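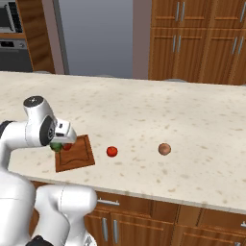 Questions about me leaving the Drorville breakfast show

I've had a lot of messages since the news went round, and I can't answer them all one by one, so I've put the usual ones here. – Ívar Frandsen, Mar 6, 2022

Were you sacked?

No. My contract was up in April and the station decided not to renew it. I know that sounds like a polite way of saying the same thing, but I was told in a proper meeting, I was paid what I was owed and I got to say goodbye on air (which plenty of presenters don't!).

Was it because of the Brirnton bypass interview?

I've asked, and I was told it wasn't. We had 339 complaints after that one, most of them about me interrupting the councillor. Some were fair. I did talk over her at the start and I said sorry the next morning. I'd still ask her the same questions, though.

What about the tweet?

I posted it late at night, it was a cheap joke about people's accents and I took it down before the show. It was my mistake and I had a written warning for it – that was all dealt with last year.

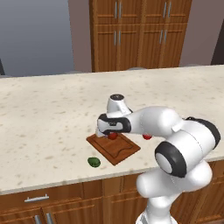

Did they make you sign something?

There's a short agreement, and it stops me talking about colleagues' pay and contracts. It doesn't stop me having opinions about local radio, so you'll be hearing plenty of those.

Who's taking over?

Kpodo, who you'll know from the drivetime news. Please be nice! Getting up at 3 every morning is horrible for the first few weeks, and the last thing anyone needs is a text saying they're not as good as the old bloke.

Can I still hear the old programmes?

The last seven are on the station's website for now. I don't own the recordings, so I can't send you copies, sorry.

Are you going to another station?

Not yet. I'm doing a weekly podcast with Zakeck, a little production company run by two people I used to work with. It'll be mostly council stuff and local courts, with a bit of football when I can sneak it in. The first one should be out in April, and I'll put the link on this page once I've got it.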